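Print this item | E-mail this item

Two-arm handover rules: revision 2 now in force
4/21/21 - Sostevley Automation Practice Newsletter

Revision 2 of the Sostevley bench rules for two-arm work applies to all sites from this issue. It replaces the February draft. Most of the changes concern small-part handling at a shared table, where both arms reach into the same space and a part may pass from one hand to the other.
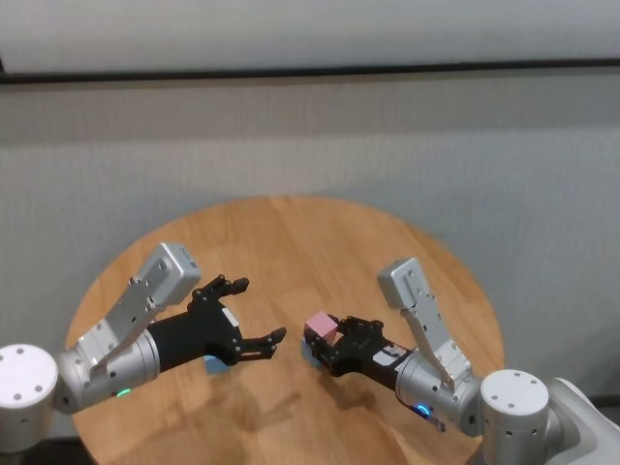
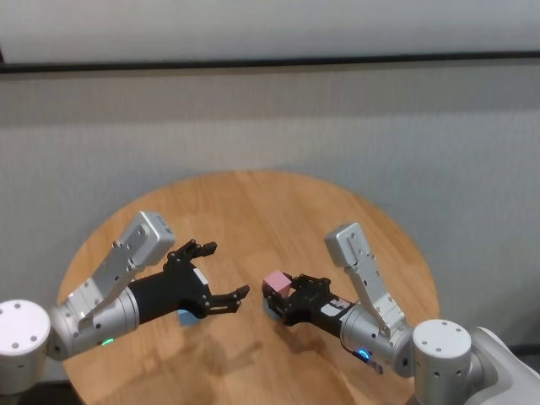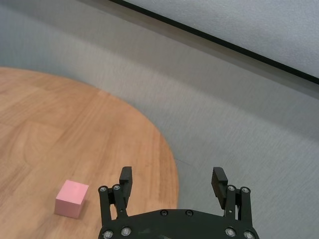

Shared-table work with small blocks. The first two views show both arms over the table, with the pink cube held on the right; the third is a wrist view with the cube on the tabletop.

Approach and gap. The receiving gripper must be fully open before it enters the shared zone, and it stays open until the giving gripper has stopped. The February draft allowed the receiver to open during approach. Logs from the Prilley site showed that this made the closing command hard to time, and the allowance has been withdrawn. The two grippers must hold facing positions with clear table between them for 2 seconds before either one closes the gap. Operators at Prilley asked for a shorter hold. The request was considered and not adopted.

Release. The giving gripper may not release until the receiving gripper reports contact on both fingers. A position reading alone is not accepted as proof of grip. If contact is lost on either side during the transfer, both arms stop where they are and the part is recovered by hand with the arms in protective stop. Do not command a retreat with the part in an unknown state - this was the most common error in the draft trial.

Parts at rest. Any part waiting on the table under or near an arm counts as an obstacle for planning purposes, including parts that a hand or forearm hides from the head camera. Where the head view is blocked, the part position must come from a wrist view or from the last confirmed placement. A confirmed placement expires when either arm has crossed the area.

Camera coverage. Each shared-table task needs one view that takes in both arms and at least one wrist view. Wrist views should include both fingertips at full opening. If a fingertip leaves the view at any point in the grip range, the mount is out of tolerance and has to be reset before logging continues.

Status lights. Record the color of the status light on each arm at the start and end of every run. The two arms need not show the same color. The color table for each controller is kept with the site sheet, and sites should not rely on the table from another installation. Asadi and Kakura controllers use different tables.

Wear checks. Fingertip pads are to be inspected every 1,000 grip cycles and replaced at 4,000, whatever their condition. Check the ribbed face for flattened or missing teeth. Cosmetic scuffs on the gripper base are to be noted but do not take a gripper out of service. Fasteners on the finger linkages are checked at the same interval - use the torque figures on the site sheet.

Records. A run record now has 16 fields, and all of them must be filled in. The new ones cover hold time, contact confirmation on each finger, and the source of the part position. Records made on the February form will be accepted until the next issue. After that they will be returned to the site for re-entry.

Questions on the wording of the release section should go to the practice desk with the site name and the controller type in the subject line.

Recent items
- Protective stop: reset sequence for paired arms
- Kakura controller color table, corrected
- Wrist camera mounts: tolerance check at Prilley
- Asadi site sheet template
- Notes on the February draft trial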